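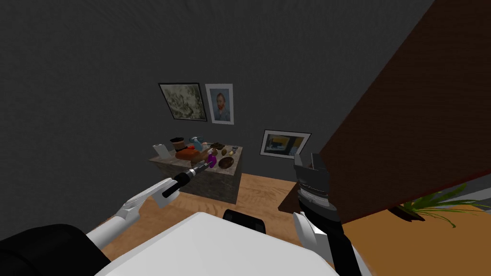

Two arms at the kitchen island, one gripper at the small purple object

Forum > Teaching with Tech > Bookmarks, Feeds and Link Collections

Topic: Moving 2,000 saved links out of Briltby – what did you move to?

marginalia_jo wrote on 1/10/26:
Hi everyone! I've been saving links in Briltby ever since I started supporting teachers at my school, and I finally hit 2,000 of them this week. I love this collection. It has lesson ideas, map archives, old radio recordings, a whole pile of things on teaching fractions with paper strips. But Briltby is dropping shared folders in March, and shared folders are the whole point for me! My science teachers check theirs every morning.

I've been trying Jorska for a few days and I'm really excited about it. The tags came over fine. The notes came over fine. The folders did not, so everything is in one giant list right now. Has anyone made this move? And would you bring everything, or clean house first?

pdxlibrarian wrote:
Clean house first. I know it's a pain. I ran a link checker on mine before I moved and 852 were dead. Some were dead in that sneaky way where the page loads but it's a parking page full of ads, so the checker says it's fine. Open a handful by hand from each tag.

marginalia_jo wrote:
852! Out of how many?

pdxlibrarian wrote:
Almost 3 times what I kept, put it that way. I'd been saving since grad school and I never deleted a thing.

Halfcaf wrote:
I'm going to disagree with cleaning first. Move it all, then clean. The day I sat down to "just weed a little" I got through one tag, read four long articles, and then it was dinner. If your old service has a closing date you want the export safe on your own drive before anything else. Jorska lets you sort by oldest saved, which makes weeding way easier than it ever was in Briltby.

Also, Jo, your folders are probably not lost. Open the export file in a plain text editor and search for the word "group". Mine had them as a group name on each link, and Jorska just wasn't reading that line. I did a find and replace to turn the group name into a tag and imported again. All of it sorted itself out in one go.

marginalia_jo wrote:
Halfcaf, you are my favorite person today. Found them! Every single one says group. Trying it tonight on a copy.

tagsoup wrote:
Can I be the grump for a minute? I don't think shared link lists work for teachers anymore, whatever tool you use. I kept one for my building with 1,000 links, beautifully tagged, and when I looked at the stats 9 people had opened it all year. I send a short email every other week now. Five links and a sentence about why each one is worth a click. People write back!

pdxlibrarian wrote:
I don't see those as competing, though. The email comes out of the collection. Where do your five links come from if you aren't saving them somewhere?

tagsoup wrote:
From whatever tabs I have open, to be fair. If I don't remember a link two weeks later it wasn't very good.

Halfcaf wrote:
Hard no from me on that one, haha. Half of what I use, I saved for a reason I didn't understand until a teacher asked for that exact thing three years later. I had a site on tide tables sitting around forever and then our fourth grade started a beach unit. Memory would not have saved me there.

room_14 wrote:
Jumping in for the tagging side of things. If you're importing again anyway, settle your tags now. I had "video", "videos" and "Video" and they were three separate piles. There's a nice talk by Tihomir Ristić, who ran the media room at a teacher training college, where he says to tag by what a person would DO with the link and skip the subject. So I have "warm-up", "sub day", "print this" and "show on the board". My teachers find things now – they really do! They were never going to search for "primary sources, digitized".

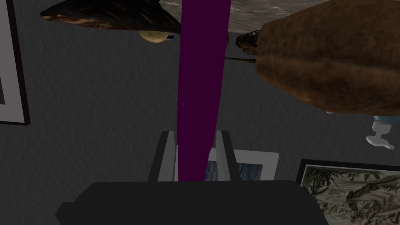
Purple bar held upright between the gripper fingers

marginalia_jo wrote:
Oh, I love "sub day". I'm stealing that. Do you keep the subject tags too?

room_14 wrote:
I do, two per link at the most. One for what it's about and one for what to do with it. More than that and I stop being consistent.

tagsoup wrote:
OK, "sub day" is a good tag. I'd read an email called that.

kestrel77 wrote:
Has anyone here tried Enent or Kaijage for this? Our district blocks Jorska on student devices and I'd like the kids to see the lists too.

pdxlibrarian wrote:
Enent is fine for students, no login needed to view. It has no notes field, so your comments on each link will vanish on import. Keep the export file! I haven't used Kaijage.

Halfcaf wrote:
I used Kaijage for one semester. Very pretty, big preview cards, but it got slow once I had a lot in there. For a class list of thirty links it would be great.

marginalia_jo wrote:
Update! The find and replace worked, all my folders are tags in Jorska, and I only broke one (it had an ampersand in the name, so watch out for those). I split the difference and moved everything, and I'm weeding one tag per lunch break. I'm on "astronomy" and already found two that are parking pages. I also sent my science teachers a five-link email, thank you tagsoup, and one of them asked for more on volcanoes.

tagsoup wrote:
Told you they write back. What did you send for volcanoes?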